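Fesbridge tea morning goes doorstep to doorstep, and raises a record

By Renata Ulloa

Sunday, September 13, 2020

I have drunk more tea this weekend than I have in the whole of the summer, and I'm not even sorry. The Fesbridge tea morning, which I honestly thought we'd have to skip this year, went ahead yesterday in a completely new shape and brought in £3309 for the Nolel Street day centre. That's the most it has ever made!

If you've been before, you'll know how it normally goes. Everybody piles into the hall on Vergara Road, there's a scrum for the lemon drizzle, and you end up sharing a table with someone you last spoke to at the same event a year ago. None of that was on the cards with the rules as they are, so the tea morning moved out to the front gardens. 27 households signed up to host, each with a flask or an urn by the gate, cakes wrapped one by one and a bucket for the money. You brought your own mug from home, walked round with a map and stopped wherever you liked the look of the baking.

The plan came from Wekesa Athumani, who lives at the top end of Bitley Lane and has run the cake stall for years. He told me he'd been all set to write to people and call it off.

"I had the email half typed," he said. "Then my neighbour passed a cup of tea over the wall while we were chatting and I thought, well, we could just do this, only with more walls."

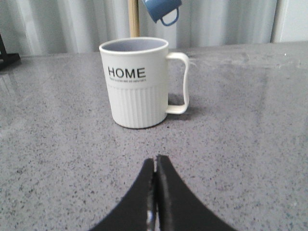 Two hours, far too many scones

I set off at ten with my map and a tote bag, meaning to do the whole route, and I got to nine gardens before I had to go and sit on the bench by the post office. The cheese scones at Benjamín Gallardo's gate were still warm (he'd been up since five, poor man) and there was a queue for them right back to the corner, all nicely spaced out along the pavement. He'd made 30 and they'd gone before eleven. I had the last but one and I felt a bit guilty about it, though not enough to hand it back.

Further down the hill Aurelia Nedelcu had gone for plum cake, with plums off her own tree, and she was giving out the recipe on little slips of paper. I've tried it since and mine sank in the middle, so I'll be knocking on her door for advice. She's only been in Fesbridge since the spring and said she'd hardly met anyone until yesterday.

"I knew people's dogs and I knew people's cars," she said. "Now I have some names to go with them."

The weather helped, I must say. It was grey first thing and I did take a brolly, but by half past ten people had their coats over their arms. The only real hitch was the map, which had the two ends of Bitley Lane the wrong way round, so a fair few of us marched up the hill looking for the brownies when they were at the bottom. By the time I got there they were down to crumbs – very good crumbs, mind you.
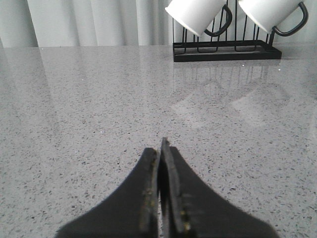

The grey speckled worktop, a good deal clearer than mine was on Saturday night.

Where the money goes

The day centre has been shut to visitors for most of the year, and its staff have been taking hot lunches out to people instead. Vicente Sepúlveda, who manages it, says the cash will pay for a second set of insulated boxes and for petrol through the winter. He came round the route himself on his bike and got a round of applause outside the chip shop, and he went very red.

"We were hoping for enough to cover the boxes," he said. "I had to ask Wekesa to read the total out again."

There's already talk of doing another one in November, with soup in place of tea and an earlier finish so that it's all done in daylight. Benjamín says he's in if somebody else makes the scones. Anyone with a front garden, or just a front step, can put their name on the sheet in the window of the Bitley Lane post office. Donations for the lunches can be left there as well, in an envelope marked for the day centre, and they've still got a box of leftover maps if you'd like one to keep. Just remember to turn Bitley Lane upside down.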